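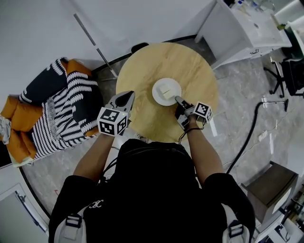
8. September 2018

Liebes Tagebuch, heute bin ich endlich wieder dazu gekommen, mich um die Quitten zu kümmern, obwohl es dafür eigentlich noch zu früh ist und sie am Baum noch diesen grauen Flaum haben, den man so schön mit dem Daumen abreiben kann. Gorazd Papadopoulos von nebenan meinte über den Zaun hinweg, ich solle mich bis Oktober gedulden, aber zwei waren schon heruntergefallen, und die wollte ich nicht den Wespen lassen. Also habe ich sie geschält (was für eine Arbeit, meine Handgelenke spüre ich jetzt noch!) und mit 200 Gramm Zucker ganz langsam eingekocht, bis die ganze Küche so duftete wie früher bei Oma, wenn wir aus der Schule kamen.

Dazwischen war ich bei Krasniqi, Brot holen und ein Stück von dem Schafskäse, den er nur samstags frisch hat - und natürlich bin ich wieder hängen geblieben, weil seine Tochter im April geheiratet hat und nun die Fotos da sind, ein dickes Album, das er unter der Theke aufbewahrt und jedem zeigt, der auch nur ein bisschen Zeit mitbringt. Ich hatte Zeit. Schön war sie, die Braut, und er hatte feuchte Augen, der Gute.

Nachmittags ein langer Brief an Mutti, 14 Seiten sind es geworden, mit der kleinen Schrift! Ich habe ihr vom Garten erzählt und von dem Regen, der so lange nicht kommen wollte, und dass ich im nächsten Frühjahr die Rosen an der Südwand versetzen möchte. Das mit dem Knie habe ich weggelassen, sie macht sich sonst nur Sorgen.

Jetzt ist es schon spät, das Fenster steht offen, und die Gläser kühlen auf dem Küchentuch ab. Morgen muss ich noch Etiketten schreiben.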